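Skostham Player Support
Ticket: Seasonal outfit missing from locker after account merge
Game: Wivholm
Status: Solved
Opened by: Pouran Zamani
Handled by: Mahsa Ebrahimi, Darnell Ostrowski

Pouran Zamani
Feb 2, 2025

Hello there, and thank you in advance to whoever picks this up, I know you must get a mountain of these.

I've been playing Wivholm since the very first season, mostly on console and mostly in the evenings once the house is quiet. Last week I finally merged my old console account with the one I use on my computer, because my niece kept asking why I had two names on her friends list. The merge itself went through fine. My level came over, my match history came over, and so did nearly all my outfits (even the ugly ones I got in the early chests and have never worn).

The one that didn't come over is the Lantern Warden outfit for Dehghan. If you play, you'll know why I'm a bit upset about it! It was only in the shop during the April event, it cost 3,000 amber, and it has never been back. I saved for ages to get it. In the locker there's now a grey square where it used to sit, and when I hover over the square it says "Item unavailable." The matching banner and the lantern charm are both still there, which makes me think the game knows I bought it.

Things I have tried so far:

Closing the game and opening it again, several times.
Signing out on the console and back in.
Checking the locker on the computer (same grey square).
Running the file repair from the launcher. It said everything was in order.

I haven't uninstalled anything. My internet is slow and I would rather not download the whole thing again unless you tell me I need to.

Pouran

Mahsa Ebrahimi, Skostham Support

Hi Pouran,

Thank you for such a clear write-up, and for sticking with Wivholm since the first season. I'd be upset about the Lantern Warden too. I main Dehghan myself and I missed that event entirely, so I've only ever admired it on other people from a respectful distance.

First things first, please don't uninstall anything. Your purchases live on our side, so a fresh download wouldn't change what shows in your locker.

I've had a look at your merged account, and the purchase is there in the order history with the full 3,000 amber taken. So you were right, the game does know you bought it. What I can't see yet is why the locker isn't reading it. Could you help me with a few more details?

Which region was your console account set to when you bought the outfit?
Does the outfit show up if you go through the Dehghan hero page, instead of the main locker?
Do you have any saved loadouts that used it?

Also, please don't press "Clear missing items" at the bottom of the locker page if you see it. It tidies up the grey squares, and for the moment I'd like yours left exactly where it is.

Warmly,
Mahsa

Pouran Zamani

Hi Mahsa, what a nice reply, thank you!

I did see that button and I very nearly pressed it, so I'm glad you wrote when you did.

The console account was set to Fesbridge. We lived over that way when I first made it and I never thought to change it after we moved. My computer account is set to where we are now.

On the hero page the outfit isn't in the list at all, there isn't even a grey square. But I do have a loadout that used it. It's called "going out clothes" and it sits in slot 2. When I pick it, Dehghan loads in with the plain starter coat, but the portrait in the corner still has the lantern hood. My niece thought this was hilarious. I joined a match like that by accident and a teammate asked me how I had unlocked it, so at least I was briefly fashionable.

I hope that's useful and not just rambling.

Pouran

Mahsa Ebrahimi, Skostham Support

Not rambling at all, Pouran, the bit about the portrait is the most useful thing anybody has told me today. It means the item tag is still attached to your profile and only the model is being refused.

I'm passing this along to Darnell Ostrowski, who looks after account data. The ticket stays the same, so you won't need to explain it all over again. He'll write to you here.

Mahsa

Darnell Ostrowski, Account Data

Hi Pouran, Darnell here, taking over from Mahsa for a little while.

I think we've found it. Back when the April event ran, event outfits were recorded separately for each region. Your purchase carries a Fesbridge tag. When you merged, your profile took on the region of the computer account, and the locker checks the tag on the outfit against the region of the profile. They no longer agree, so it draws the grey square. Banners and charms don't get that check, and so yours came through without any fuss.

I compared your profile with others that have the same combination and there are 13 in all. One of them belongs to a player named Yuxi Jiang, who wrote in with nearly the same story a few days before you did – we had been treating that as a one-off display problem, and your loadout portrait is what made the two line up. So thank you, from me and from the other 12 as well.

What I'm going to do is reissue the outfit on your merged profile with the current tag, then retire the old one. Before I do, please:

1. Sign out of Wivholm on both the console and the computer.
2. Stay signed out for 30 minutes after you reply here.
3. Sign in on the console first, and let it reach the main menu.
4. Open the locker, then the hero page, and tell me what you see on each.

Leave the "going out clothes" loadout alone for now. It should pick up the new tag without any help from you, and I'd like to know if it doesn't.

Darnell

Pouran Zamani

Signing out of both now. I'm going to make a pot of tea and leave it well alone.

Pouran Zamani

Hello Darnell, she's back!!

The Lantern Warden is in the locker and on the hero page too. I had a match in it straight away and we lost badly, but I looked wonderful.

One small thing, and I almost feel greedy for bringing it up. The second color for the outfit, the blue one you got for finishing the event challenges, is showing a padlock. I'm sure I finished them. The loadout is fine, by the way, it put the coat and hood back on by itself.

Pouran

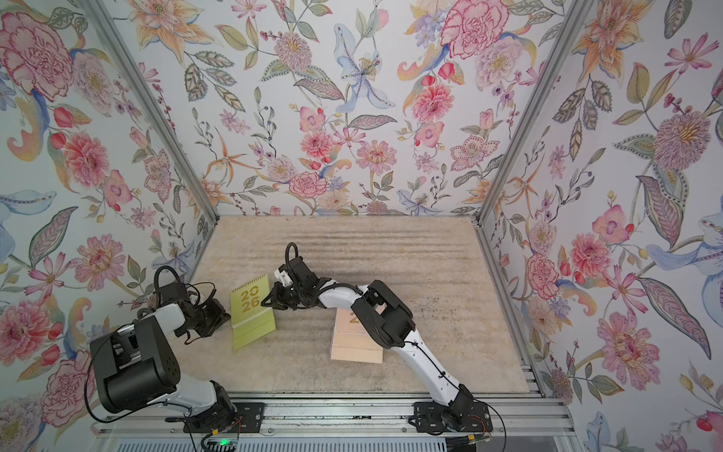
Category: Locker and Cosmetics

Darnell Ostrowski, Account Data

So pleased to hear it, Pouran, and not greedy in the least. You did finish them. The challenge record was under the Fesbridge tag as well, and I had only moved the outfit, so that one's on me. I've moved the challenges across now. Please go back to the main menu once and then have another look at the color page.

Negin Rezaei on our locker team is putting a proper correction into the merge tool, so that event items get the new region tag at the moment the accounts are joined. Until that goes out, we'll be fixing the affected profiles by hand.

Darnell

Pouran Zamani

The padlock is gone and the blue is there. It's even prettier than I remembered.

Thank you both so much. Please tell Mahsa I hope the event comes around again so she can get hers, and if she ever sees a Dehghan in a blue lantern hood standing around in the starting area fiddling with her banners, it's probably me and she should wave.

You can close this one.

Pouran

Mahsa Ebrahimi, Skostham Support

I will absolutely wave! Marking this as solved. If anything else looks odd in your locker after the next update, reply here and the ticket will reopen with all of this history attached.

Notes for other players with the same problem

If you merged two Wivholm accounts with different regions and an event outfit now shows as a grey square, please open a ticket under Locker and Cosmetics and include:

Both account names.
The region each account was set to before the merge.
The name of the outfit and the event it came from.
Whether any saved loadout still shows the outfit in the portrait.

Do not use "Clear missing items" while your ticket is open. If you have already used it, tell us in the ticket – we can still work from your order history, though it takes a little longer.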